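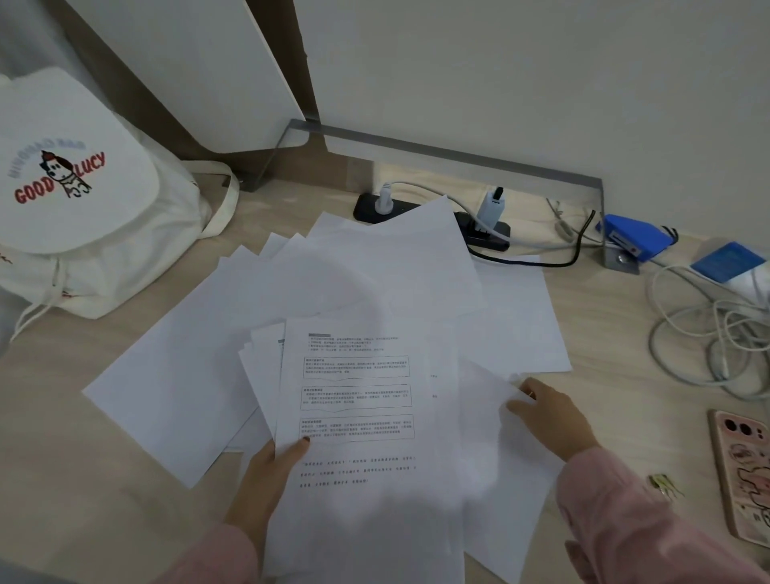 25 October 2023, afternoon, Pasten bench

Irfan Yusof asked me to write up the head camera comparison while it was fresh, so I'm doing it with a mug of tea and my notes spread all over the place, which feels about right given the task we have been recording. Paper tidying, again! I have grown fond of it. Loose sheets are hard on everybody: they slide over each other, they hide their own edges, and a white page on top of another white page gives a camera very little to hold on to.

We are choosing between two head cameras for the Pelupessy arm, the older wide one and the narrower one Baltasar Medina brought over from Itmont. Same desk task for both, a person doing it first so we have something to compare the arm against later. Gather the sheets, square the stack, set it down, clip it.

The wide one keeps both hands in view nearly all the time, along with the clips, the stapler and the phone, and that matters more to me than I expected it would. With the narrow one I kept losing the right hand whenever it reached out to the side, and you can't tell afterward whether a sheet was pinned or just touched. On the other hand (no pun meant, Irfan) the narrow one is far kinder to page edges. I could follow a single sheet through most of the fan, and with the wide one I was guessing past the third layer or so.

Exposure locked at 4,000 microseconds on both, 30 frames a second. We did 9 takes with each. Take 6 on the narrow camera is no good, I forgot to lock the focus and it hunted the whole way through. My fault, please don't use it.

Small things for whoever sets up next: leave the cables on the desk. Baltasar wanted them cleared off and I talked him out of it, as the arm will meet a tangle of white cable sooner or later and I would like it in the recordings. Keep a page with dense print in the pile too. The matcher locks onto text very happily and then does poorly on blanks, so we need both kinds.

I'm leaning toward wide on the head and the narrow one at the wrist, if the Dastville mount will take the weight. Irfan has the mount drawings. Gripper pads can wait until November.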